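Subject: Re: [larno-users] How many demonstrations for a dish rack task?
Date: Jan 29, 2020
List: larno-users

On the list it was written:

> Hello all,
> we start in November with Larno on one arm with a parallel gripper and
> we want to teach it to put bowls and plates in a rack. I have three
> questions. How many demonstrations did you need before the policy was
> useful? Do you clear the table completely before each one? And do you
> keep the demonstrations where the operator makes a mistake and repairs
> it, or do you throw them away? The manual says only "collect diverse
> data", which does not help me much.
> Thanks in advance, also for short answers.

Hello,

I can answer for our group at Basidholm. We have done almost the same task, bowls only, so please take what I say about plates with some care.

For the number: we recorded 135 demonstrations in the first round. Of these we kept 111 and put 24 aside. With the first 20 the arm went in the correct direction but closed the fingers too early nearly every time. I would not judge anything from such a small set. We lost a week because we changed the learning settings when we should simply have recorded more.

The grasp itself was a bigger question for us than the number. At the beginning each operator took the bowl how he or she liked. One gripped it from the outside of the wall, another put one finger inside and closed on the rim. Both ways work well by hand, but the policy learned something in the middle and pushed the bowl over the table. Now we have a written rule: one finger inside, one outside, and the bowl may be tilted before it is lifted. After we recorded again with this rule the result was much better, with fewer examples.

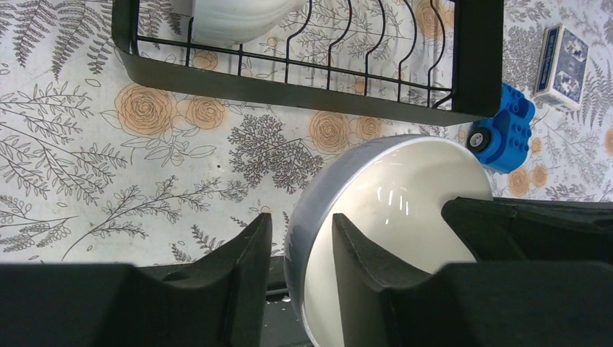 About clearing the table: no, we do not, and I would advise against it. In our first round the table was always clean, and then the policy became confused by any object that was new. So we leave a few things that have nothing to do with the task, and we move them between recordings. We also change the table covering. The Janssen guide recommends a plain grey surface, and it is true that learning goes faster with it, but our arm failed as soon as we took it to a different table. With a patterned cloth you need more patience at the start. I think it is worth it.

Also please vary what is already in the rack. If the rack is always empty at the beginning, the model always chooses the same slot and later it will put a bowl on top of another one. We begin some recordings with an empty rack and some with one or more bowls in it. The rack itself we turn and shift a little each time.

Your third question is the difficult one. We keep a demonstration if the operator makes a small mistake and repairs it calmly, for example the rim slips and he goes back and takes it again. These are useful, the policy has to see how to come back. We put aside the ones where the operator stops for a long time to think, or where the bowl falls. A long pause is worse than it looks, because the arm learns to pause too. We had this for over 3 weeks before we understood where it came from.

One practical thing about the wrist camera. Glossy bowls give strong reflections from the ceiling lights, and in the first round we had the same lights on each time. Record at different hours or switch off one row of lamps. And look at the wrist pictures before you begin the day. If the fingertips are not visible in the view, correct the mounting first, otherwise you cannot mix the new recordings with the old ones.

For the labels we use the Lurance export, version from last autumn. It writes the gripper opening in metres and Larno expects a value between zero and one, so you must convert it. There is no warning if you forget. I have a small script for this and can send it to the list if there is interest.

I would also like to hear from somebody who has done plates. Our fingers are quite thick and I am not sure that they fit between two plates in neighbouring slots.

With kind regards from Basidholm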